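Laying the table has become a hobby in this house, which is what happens when you buy one striped mat in the June sales and then feel it needs company. I now own two shallow white trays, rounded at the corners, and strong opinions on where they go. One belongs on the stripes. The other sits on bare wood to the left and looks neglected. I spent 40 minutes on this before tea.

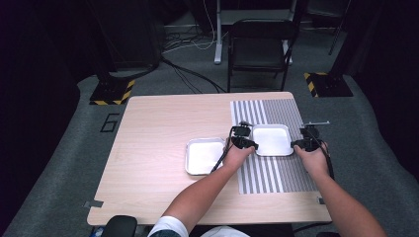
Žofie Beneš wrote back that stripes should run side to side and that I'd know this if I ever had guests.

I've moved the mat twice now.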